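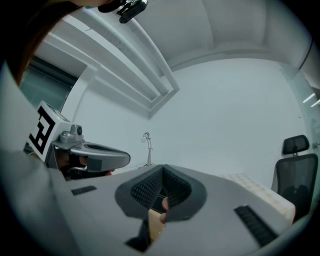
4. Kleine Räume: Leuchte Dullel einrichten

Gilt für Abstellkammer, Ankleide, kleines Arbeitszimmer. Große Räume siehe Abschnitt 5, da ist einiges anders. Bei weißer Decke und kleinem weißen Raum wie auf dem Foto reicht meistens eine einzige Dullel, Schirm nach oben gedreht, Licht kommt über die Decke zurück. Farbige Decke schluckt viel, dann Schirm nach unten oder zweite Leuchte. Holztöne wirken bei warmem Licht etwas gelber als bei Tag, vorher kurz testen, bevor man Möbel danach aussucht.

Im Karton: Leuchtenkörper, Schirm, Deckenplatte, Beutel mit 6 Schrauben, Davotden (das ist der kleine Wandregler), Batterie für den Regler. Dübel liegen nicht bei. Die hängen von der Decke ab, bitte passend kaufen. Fehlt was: Teilenummer 1133 für den Schraubenbeutel, 3245 für die Deckenplatte.

ACHTUNG: Sicherung raus, bevor irgendwas an der Decke passiert. Spannungsfreiheit prüfen, Schalter aus reicht nicht. Anschluss ans Netz nur durch Elektrofachkraft.

4.1 Vorbereiten

1. Boden unter der Montagestelle freiräumen. Leiter muss mit allen Füßen stehen, auch in der engen Kammer. Nicht auf Hocker oder Kisten ausweichen.
2. Position festlegen. Mitte ist selten falsch. Bei tiefen Regalen lieber etwas zur Tür hin, sonst steht man sich selbst im Licht.
3. Tür und Schranktüren einmal ganz auf. Streift was am Schirm? Dann verschieben.
4. Bohrstellen mit Bleistift anzeichnen, Deckenplatte als Schablone. Leitungen suchen!! Ortungsgerät, kein Raten.
5. Frisch gestrichene Decke: durchtrocknen lassen. Sonst klebt die Platte fest und beim Abnehmen kommt die Farbe mit.

Hinweis: Weiße Decken nehmen Fingerabdrücke schnell an. Hände waschen nach dem Bohren oder dünne Handschuhe. Graue Schmierer gehen mit leicht feuchtem Tuch weg, nicht reiben.

4.2 Montieren

1. Bohren, Staub absaugen, Dübel bündig setzen.
2. Deckenplatte anschrauben, erst alle Schrauben locker, dann über Kreuz festziehen. Handfest genügt. Mit dem Akkuschrauber reißt der Kunsstoff.
3. Leuchtenkörper einhängen. Der hängt jetzt am Sicherungsseil und kann so bleiben, beide Hände frei.
4. Leitungen anschließen lassen (Elektrofachkraft, siehe oben).
5. Körper hochdrücken, nach rechts drehen bis es klickt.
6. Schirm aufsetzen. Öffnung nach oben bei weißer Decke, sonst nach unten.
7. Sicherung rein, einschalten.

Kein Klick bei Schritt 5: meistens liegt eine Leitung quer. Wieder runter, Leitung in die Nut, nochmal. Nicht mit Gewalt.

4.3 Regler Davotden anlernen

Batterie einlegen, Plus nach oben. Leuchte einschalten, dann Taste am Regler halten, bis sie zweimal blinkt. Fertig. Regler neben die Tür kleben, auf glatten Untergrund. Auf Raufaser hält der Klebestreifen nicht, dann die zwei Löcher in der Rückplatte nehmen.

Ältere Regler aus der Reihe Pons passen auch, können aber nur an und aus. Kein Dimmen.

4.4 Helligkeit und Lichtfarbe

Werkseinstellung rund 3000 Kelvin. Für Kammer und Ankleide so lassen. Zum Arbeiten am Tisch eher kühler, Drehring am Leuchtenkörper eine Raste weiter.

Kurzer Test am Abend, bei Tageslicht sieht man nichts davon:
- Tür zu, Leuchte auf voll. Blendet es im Stehen? Schirm höher.
- Ins unterste Fach schauen. Etikett lesbar? Wenn nein, Leuchte Richtung Regal drehen.
- Harte Schatten in den Ecken: Schirm falsch rum oder die Decke ist zu dunkel.

VORSICHT: Keine Kartons bis unter den Schirm stapeln. Eine Handbreit Luft, besser mehr. Die Lüftungsschlitze am Körper nicht zukleben und auch nicht überstreichen, kommt beim Renovieren öfter vor als man denkt.

4.5 Reinigen

Ausschalten, abkühlen lassen, Schirm abnehmen, trocken wischen. Bei Schirm nach oben sammelt sich Staub drin, also im Januar und dann nochmal im Sommer nachsehen. Keinen Glasreiniger, der macht den Schirm blind.

Fragen zum Einbau an Tala Geagea, Ersatzteile Magnus Buchanan, beide bei Dendeo. Bitte immer die Teilnummer mit angeben, sonst dauerts.

Stand 2020-02-02, ersetzt die Fassung vom Januar.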